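Grünes auf Grün: mein Korb, mein Teller und das Gemüse, das nie welk wird

Galerie vom 06.03.2023, Rubrik Tisch & Krempel

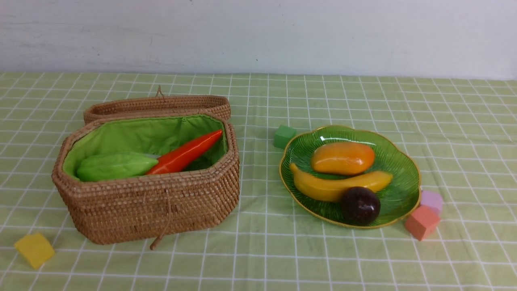

Flechtkorb mit limettengrünem Futter, daneben der grüne Glasteller mit Goldrand. Die Tischdecke ist die hellgrüne mit dem feinen weißen Gitter.

So, endlich wieder eine neue Galerieseite! Im Februar ist hier gar nichts passiert, ich war mit dem Flur beschäftigt (streichen, fluchen, nochmal streichen), und danach hatte ich so eine Lust auf Farbe, dass ich erst mal alles Grüne aus den Schränken gezogen habe, was ich finden konnte. Das war mehr, als ich dachte. Manches davon hatte ich komplett vergessen, eine Serviettenpackung war noch von einem Osterfrühstück vor Ewigkeiten.

Ein paar von euch hatten nach dem Korb gefragt, der auf der alten Seite mal ganz klein in der Ecke zu sehen war. Ich schreibe diesmal ein bisschen mehr dazu als sonst. Wer nur gucken will, ist mit dem Bild oben schon fertig, alle anderen holen sich bitte einen Tee.

Der Korb

Gefunden habe ich ihn bei Asamoah, das ist der Laden mit den Haushaltssachen hinten in der Passage, wo man immer seitlich durch die Regale muss. 28 Euro, und ich habe bestimmt dreimal den Deckel auf- und zugeklappt, bevor ich damit zur Kasse bin. Was mich sofort hatte, war die Form: länglich, aber achteckig, dadurch bekommt er an den Ecken so Facetten, fast wie ein geschliffener Stein. Runde Körbe habe ich genug, die rollen mir beim Stapeln immer davon.

Ob es Rattan ist oder irgendein Stroh, weiß ich bis heute nicht, auf dem Etikett stand nur „Naturfaser“. Ist mir auch egal, die Oberfläche fühlt sich herrlich an, lauter kleine Knubbel in Reihen. Staub fängt sich darin natürlich auch ganz prima. Ich gehe mit einem trockenen Backpinsel drüber, immer in Richtung der Reihen, und einmal im Jahr mit einem leicht feuchten Tuch. Danach bleibt der Deckel einen Tag offen.

Vorne hängt das Bändchen zum Zumachen, hinten am Deckel ist oben eine kleine Schlaufe. Das Bändchen finde ich ehrlich gesagt ein bisschen dünn geraten. Ich binde es selten zu, der Korb steht bei mir sowieso meistens offen, sonst sieht man ja das Futter nicht!

Das Futter

Limettengrün. Richtig knallig. Meine Schwester meinte „Frosch“, ich sage Limette, wir sind uns da nicht einig geworden. Am Rand legt sich der Stoff ein bisschen in Falten, wo er angenäht ist, und ich mag das lieber als ein stramm gespanntes Futter, es sieht weicher aus. Herausnehmen lässt es sich leider nicht, also kommen bei mir nur Sachen hinein, die nicht krümeln und nicht abfärben. Brot hatte ich einmal drin. Die Mohnkörner habe ich noch wochenlang aus den Nähten gepult, das mache ich nicht wieder.

Das Gemüse

Ja, das ist alles unecht! Das hellgrüne Stück halte ich für eine Chayote, in meiner Familie wird stur „Paprika“ dazu gesagt, und zugegeben, so eine breite grüne Paprika könnte es genauso gut sein. Beim langen orangeroten daneben geht der Streit weiter: Möhre oder Chili? Vorne spitz, glänzend wie frisch lackiert, da kann man sich wirklich aussuchen, was man drin sehen möchte. Falls jemand von euch eine Meinung hat, das Gästebuch ist offen.

Die beiden stammen aus einer Wundertüte von Prinunach, dem Dekoversand, bei dem ich jedes Frühjahr schwach werde. Man bestellt „Gemüse gemischt“ und bekommt, was gerade da ist. Der Katalog rühmt sich mit 1.000 Artikeln, und ich glaube, davon sind neunhundert Zitronen. Ich hatte auf Artischocken gehofft. Kam keine einzige. Dafür hat das Rot genau den Ton, der neben dem grellen Futter nicht untergeht, und so liegen die zwei jetzt eben im Korb und machen gute Laune.

Ein Tipp noch, falls ihr auch solches Plastikgemüse habt: nicht in die Spülmaschine. Lauwarmes Wasser, ein Tropfen Spüli, mit einem weichen Tuch abtrocknen. Mit der Scheuerseite vom Schwamm habe ich mir eine Aubergine ruiniert, die war danach stumpf wie ein alter Turnschuh.

Der Teller

Mein Liebling, wenn ich wählen müsste. Grünes Glas, der Rand gewellt wie eine Blüte, und außen herum eine ganz dünne goldfarbene Linie. Den gab es mal in einer Serie namens Piltedham, ich hatte davon ursprünglich vier Stück vom Flohmarkt, zwei haben den letzten Umzug nicht überlebt. 482 Kilometer im Transporter, in Zeitungspapier gewickelt und trotzdem. Der dritte lebt inzwischen bei meiner Mutter unter einem Kaktus.

Wegen der Goldkante spüle ich ihn nur mit der Hand, und in die Mikrowelle darf er selbstverständlich auch nicht. Zu Weihnachten kommen Plätzchen drauf, im Sommer Kirschen, das sieht auf dem Grün so schön aus, dass ich beim Hinstellen jedes Mal kurz stehen bleibe.

Die Decke

Hellgrün mit einem Gitter aus dünnen weißen Linien, Modell Grurkbridge, schon ein paar Jahre alt. Ich habe sie damals für die Terrasse gekauft und dann gemerkt, dass mir das Karo drinnen viel besser gefällt. Praktisch ist es obendrein: Beim Eindecken kann man sich an den Linien orientieren, da steht dann wirklich alles gerade. (Wer mich kennt, weiß, dass ich sonst mit Augenmaß arbeite und das auch so aussieht.)

Die Gitterlinien sind fein genug, dass sie nicht mit dem Flechtmuster vom Korb streiten. Davor hatte ich eine mit breiten Streifen drunter, das flimmerte richtig, die ist wieder im Schrank.

Kleinkram zum Schluss

Der Zähler unten auf der Startseite steht bei 2.472 Besuchen, das freut mich riesig! Als nächstes möchte ich die blaue Ecke machen, da fehlt mir noch ein Krug. Und falls jemand beim Trödel einen einzelnen grünen Glasteller mit Wellenrand sieht, bitte, bitte melden, ich nehme auch zwei. Porto zahle ich natürlich.

Zurück zur Übersicht
Ältere Galerien: Emaille, Osterkram, Gläser mit Deckel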